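Intro to Materials in Daily Use
Unit 6 notes – Friction and wear
Read before lab. Bring the worksheet from unit 5 if you still owe it.

Where we are

Last unit was loads and how things bend. Now surfaces. Most things around the house don't break, they wear out. Shoe soles, brake pads, stair treads, hinges. Same few ideas behind all of them.

Terms you need

Friction – the force that resists sliding between two surfaces in contact.
Normal force – how hard the surfaces are pressed together, measured straight into the surface.
Coefficient of friction – friction force divided by normal force. No units. Written as mu.
Static – before it moves. Kinetic – once its moving. Static is usually the bigger one, so the box jerks when it finally goes.

Common mistake every year: mu is not a property of one material. There is no "mu of rubber." There is rubber on dry concrete, rubber on wet tile, rubber on ice. Always name the pair. I take points off for this.

Worked problem

A crate weighs 100 newtons and sits on a level floor. Takes a 40 newton push to get it started. Static mu = 40 / 100 = 0.4. Done. Now put a second identical crate on top. Normal force doubles, push doubles to 80, mu stays 0.4. If you got 0.8 go back and read the definition again.

What about area?

In the simple model, contact area doesn't matter. Lay the brick flat or stand it on end, same friction. People don't believe it so we test it in lab.

Why it works out that way: surfaces are rough when you look closely enough, even the polished ones. They only really touch at the high spots (asperities – spell it right on the quiz). Spread the weight over more area and you get less pressure on each bit. Press harder and the high spots flatten, so more real contact. The real contact area follows the load and not the size of the brick.

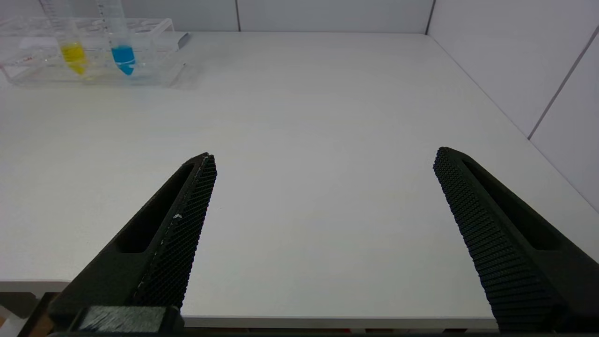

Rubber is the exception and it's a big one. Soft, it squashes into the other surface, and the real contact area stops growing in step with the load. So mu for rubber drops a bit as you press harder. That's one reason wide tires are a thing. Heat and wear are the other reasons, see below.

Texture and tread

Texture does differnt jobs depending on whats between the surfaces.

Dry and clean – a smooth soft surface can grip very well, sometimes better than a patterned one. Racing slicks.
Wet – water needs somewhere to go. Grooves give it a path out. No path, you ride on a film.
Dusty or sandy – loose grains can act like little rollers. Gaps in the pattern give them a place to sit.

Shoe soles are a compromise between all of these. Look at the bottom of your own shoes and say which case they were made for. Quick discussion at start of lab.

Kinds of wear

Adhesive – high spots stick together and tear off. Metal on metal with no oil.
Abrasive – something hard plows through something soft. Sandpaper, grit in a hinge.
Fatigue – same spot loaded over and over, small cracks, then flakes. Ball bearings.
Corrosive – surface reacts, the weak layer rubs off, fresh surface reacts again.

Real parts usually get 2 or more at once. On the quiz, name the main one and say why.

Case: the Clemham footbridge treads

Timber treads with rubber strips screwed down. Strips in the middle of the walkway went smooth first, the ones by the rail still looked new. The counter at the Ludeck end logged 3,881 crossings in August. Questions to think about – why the middle? Would harder rubber last longer, and what would you give up on a wet morning? Heitmann handout has the tread drawings, copies by the door.

Lab – tilt board

Put the block on the board, raise one end slowly, stop when it slides. Read the angle. Static mu = tangent of that angle. Do it three times for each pair and average. Wipe the board between runs, fingerprints change the result. Then turn the block on its narrow side and repeat.

Pairs: wood on wood, felt on wood, rubber on wood, rubber on wet wood (do this one last please, the board takes forever to dry).

For next time

Fatow reader, chapter on lubrication, skip the math at the end. Problems 1 thru 5 on the sheet. Number 4 has a misprint, the angle should be in degrees.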